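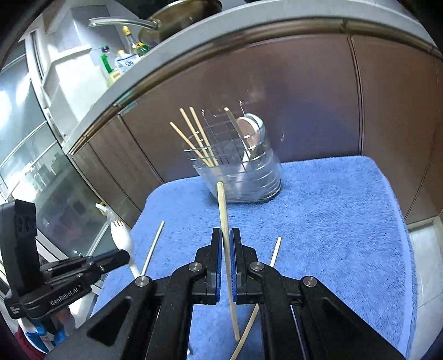 Wooden utensils come up more than anything else in the questions sent to the kitchen column, and most of the questions are about drying. People want to know why their chopsticks turn gray at the tips, why a spatula smells sour in the drawer, and whether any of it can go in the dishwasher. The washing is the easy part. What matters is where the pieces spend the next few hours. A wire rack on a towel works well for this. Chopsticks can lean in the basket with their tops up, a flat wooden spatula can stand in the middle, and the plates go on edge beside them. Chopsticks left lying on a terry towel are slower to dry on the side that touches the cloth, so turn them over once or move them to the rack when a space opens up.

Kha Lý, who runs the Thursday-style noodle suppers at the Afolabi Street kitchen, washes chopsticks by the handful. She holds a bunch under warm water with a little dish soap, rolls them between her palms, rinses, and rolls them again. Then she checks the thin ends one at a time with her thumb. Any stick that feels rough gets set aside for sanding. Soaking is the thing she won't allow. Bare wood takes up water quickly, and a pair left in the sink overnight can swell, bend or split along the grain.

A few notes on racks, as several readers asked. Racks with a solid tray underneath keep the counter clean, but water collects in the tray and the bottom ends of anything long will sit in it. Pour it out after each load. If your rack has a cutlery cup with no holes, keep wood out of it. Stand things in the main basket and space them out so they aren't pressed together in one corner.

The towel needs attention too. A thick towel under the rack will hold water long after the dishes are put away. Hang it up at night and put a dry one down in the morning. Two towels in rotation are enough for most households.

Oil is optional. Food-grade mineral oil is sold at most hardware stores, and a small bottle lasts a long time. Rub on a thin coat, wait 2 hours, and wipe off whatever has not soaked in. Lacquered or painted chopsticks should not be oiled. For rough spots, Sang Giáp at the Kondis repair bench uses 200 grit paper first and finishes with 300 – always along the grain, never across it. Wipe off the dust with a damp cloth and let the wood dry before you oil it. If a stick is cracked, throw it out. Cracks hold food and can't be sanded away.

On the dishwasher question, the answer is still no for plain wood. The heat and the long wet cycle are hard on it, and thin pieces can slip through the basket and stop the spray arm. Bamboo is sometimes sold as dishwasher safe. Check the package, and expect it to wear faster than it would if you washed it by hand.

Once everything is dry, store it somewhere with some air. An open jar is better than a closed drawer, and a drawer is better than a plastic bag. The Skukora shop has plain stoneware jars again from August, in the tall size that fits cooking chopsticks. Worn pairs and rough spatulas can be left for Sang in the box by the Kondis bench, with your name on a piece of tape.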